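ロボットの公開見学会、展示の作業内容はどう決めればいいですか

投稿者:undevach_koho
2020年7月16日
カテゴリ:見学会・実演・オープンデー

小さな研究所で広報を兼務しています。秋に初めて一般向けの公開日を開くことになり、ロボットアームの実演を一つ入れたいと考えています。会場は会議室二部屋ぶんで、来場は一日で200人を見込んでいます。近所の家族連れが中心になりそうです。

5月に参考のためGidenの見学会に行ってきました。積み木を移すようなものを予想していたのですが、台所で使うものを題材にした実演で、卓上の電気蒸し器と白い皿にのった蒸しパンのような饅頭が並び、アームが饅頭を一つずつ扱うという内容でした。子どもの反応がとてもよく、うちでもこういうものをやりたいと思いました。

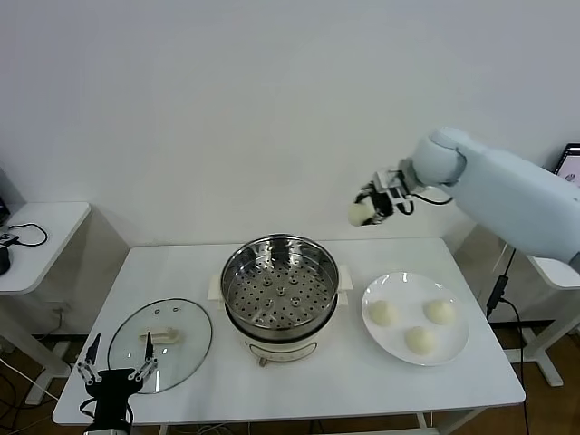
饅頭を一つつかんだところ。手前左のもう一台はガラスぶたの前にあります。

ただ、技術側の担当に相談したところ「柔らかいものとふたは難しい」と言われて話が止まっています。知りたいのは次の点です。

・食べ物を使う実演は初回には無理がありますか。
・二台のアームを使う必要はありますか。一台でも見られるものになりますか。
・一回の実演は何分くらいがよいですか。
・操作用のパソコンは来場者から見える場所に置いてよいですか。

予算は多くありません。アームは所内にあるものを使うので、机と小物と印刷物だけです。経験のある方、失敗談でも結構ですので教えてください。

nomeo_lab
2020年の公開日はまだですが、去年と一昨年に同じような規模でやりました。順に書きます。

食べ物について。初回でもできます。ただし本物を使うのは最後の段階にして、練習は同じ大きさの模型で済ませてください。うちは本物の饅頭で練習を始めてしまい、朝と午後で固さが変わって、つかむ強さの設定を一日に何度も直しました。表面が乾くと滑り、時間がたつと指の跡が残ります。本番で本物を使うなら、実演ごとに新しいものに替えます。そして実演で触ったものは配らないこと。これは張り紙にも書き、口頭でも言います。食べたがる子は必ずいます。

蒸し器は加熱しなくてよいと思います。電源を入れなくても作業の流れは伝わります。湯気が出るとカメラもふたも曇りますし、来場者との距離も余計に取ることになります。

二台か一台か。一台で饅頭を皿からかごへ移すだけでも十分見られます。二台にすると、片方がふたを持ち、片方が中身を入れるという役割分担ができて見ごたえは増えますが、準備の手間は倍では済みません。腕どうしがぶつからない位置を決めるだけで、うちは丸二日使いました。初回なら一台で組み、二台目は余裕があれば足す、くらいの計画を勧めます。

時間は説明込みで12分にしています。動作そのものは4分ほどで、残りは説明と質問です。最初の年は25分でやって、後ろの列の人が途中で抜けていきました。

パソコンの位置ですが、見えるところに置いて構いません。むしろ画面を見たがる大人が多いです。手首のカメラの映像を見せると、ロボット側から何が見えているかがすぐ伝わります。

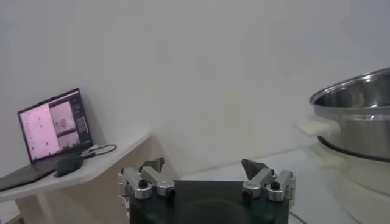 手首のカメラから見た作業台。左の台にノートパソコンとマウス、右に鍋の取っ手が見えます。

置くときに気をつけるのは三つです。アームが届く範囲の外に置くこと。ケーブルを人が通る側に垂らさないこと。それから、画面に所内のファイル名や通知が出ないよう、実演専用のアカウントを作っておくこと。三つめは忘れがちで、うちは一度、社内の連絡が大きく出ました。

机は白いものがきれいに見えますが、透明なものを載せると境目がわかりにくくなります。下の写真は同じように手首側から見たもので、白い面に透明な丸いものが置いてある場面です。人の目では形がわかっても、画像では縁の線と反射くらいしか手がかりがありません。技術担当の方が「ふたは難しい」と言ったのは、この点もあると思います。
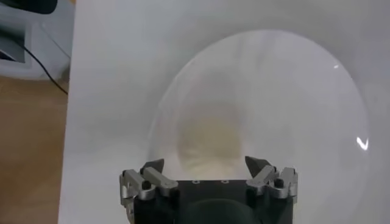

ふたを扱う場合の手順

1. ふたを置く場所を決め、机に薄い色のテープで印をつけます。濃い色だと来場者の目がテープに行きます。
2. 取っ手のあるふたを選びます。縁をつかませる動作は避けます。
3. 透明で見つけにくければ、下に色のついた布か薄い板を敷きます。つや消しのものにします。
4. 照明を本番と同じにして確認します。窓のある部屋なら、朝、昼、夕方に一回ずつ。
5. 続けて10回動かし、一度でも落としたら置き場所か高さを見直します。
6. 予備のふたを用意します。ガラスなら、割れたときの掃除道具と厚手の手袋も机の下に入れておきます。

子どもが多いなら、ガラスをやめて樹脂のふたにする手もあります。見た目は少し安っぽくなりますが、落ちても大ごとになりません。

費用の目安も書いておきます。小物は中古の調理器具で3000円、床のテープと張り紙の印刷で420円でした。机は借り物です。柵を借りるとそれなりにかかるので、うちは長机を横に並べて代わりにしました。

yu_mado
見る側で行っただけですが。Wattimenaの公開日に子どもを連れて行きました。待ち時間が長かったので、整理券があると助かります。あと、子どもの背だと机の上が見えません。踏み台か、手元を映す画面があるとよかったです。実演は途中で一回止まりましたが、係の人が何を直しているか話してくれたので、うちの子はそこが一番面白かったと言っていました。

kumitate64
二台でやるべきだと思います。一台だと正直地味です。
時間は短いほうがいい。以上です。

追記:一つ上の方の整理券の話は賛成です。一回の定員を決めておかないと、200人は会議室二部屋では厳しいです。うちは一日64人で予約制にしました。それでも通路が詰まったので、入口と出口を分けてください。非常停止ボタンは操作する人と説明する人のどちらからも届くところに。説明の人が来場者のほうを向いたままだと、異常に気づくのが遅れます。

undevach_koho
皆さんありがとうございます。技術担当にも読んでもらいました。

初回は一台で、饅頭の模型を皿から蒸し器のかごへ移す作業だけにします。電源は入れません。ふたは樹脂のものを探し、手順の5番まで通ったら午後の回だけに入れる予定です。パソコンは横の台に置いて、手首のカメラの映像を大きい画面にも出します。踏み台は思いつきませんでした。用意します。

一点だけ追加で伺います。nomeo_labさんの12分というのは、入れ替えの時間も入っていますか。

nomeo_lab
入っていません。入れ替えに8分取って、20分に一回の開始にしています。饅頭と皿を元の位置に戻すのもその間にやります。昼に一度、40分ほど止めて点検の時間を入れてください。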